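4.2 Table height and reported back pain
December – Slanina working group

Of the 1,127 packing staff who returned the Slanina form, nearly 2,000 having been asked, most worked standing at a fixed table. 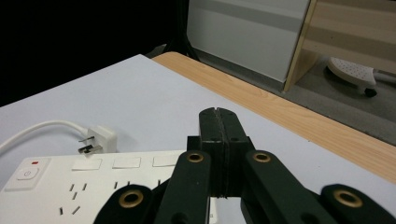

Figure 2. White tabletop.

One respondent from the Letard site wrote that the tables there were set for the tallest shift and never lowered afterwards. Similar remarks came from 17 others. At Beletti the tables could be raised by hand, but staff seldom did so – the crank was kept in the stores. We therefore treated both sites as fixed height. Pain scores were taken at the end of each shift and compared with elbow height, as in Section 3.

Contact: Slanina working group, Vuruvby. Copyright the authors. Back to top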